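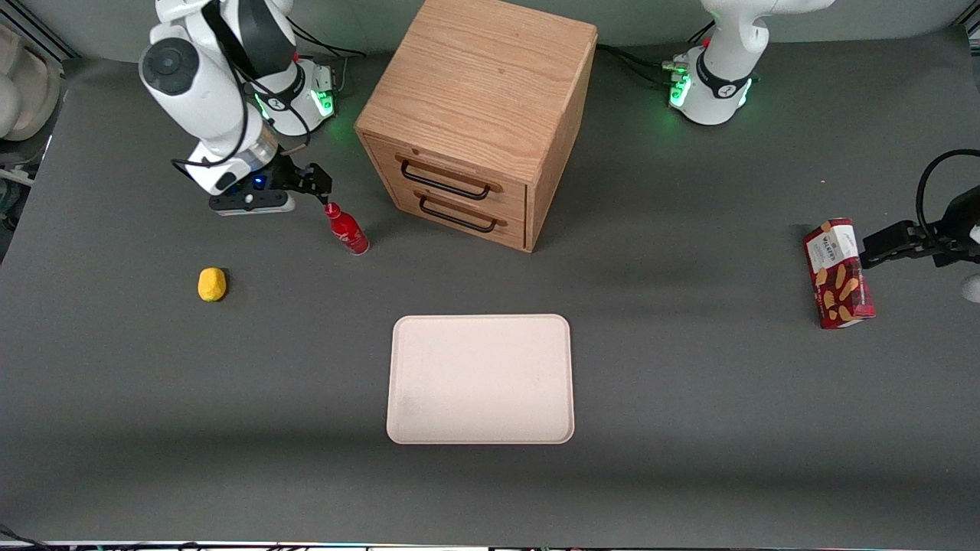

Cajonera Entili de 2 cajones, roble claro

Por Adi Yusof
Mayo

¡Por fin la tenemos en la tienda! Es la cajonera de sobremesa que más me pedís: madera clara con la veta bien a la vista y un tirador negro en forma de barra en cada cajón. Yo la uso para el café y las galletas (sí, los Walkers de vainilla acaban siempre dentro) y al lado dejo la bandeja beis rosada de cantos redondeados, que se vende aparte.

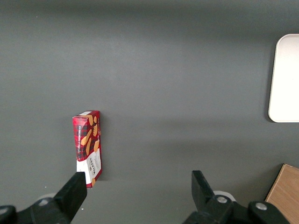
En los cajones meto también sobres de té, servilletas y unas 50 cápsulas, y todavía me sobra sitio para esconder alguna chocolatina. Viene montada, con paño de limpieza Drustutine de regalo. Referencia 436. Si la queréis para este fin de semana, pedidla antes del jueves por la tarde y os la envío desde Clakcombe.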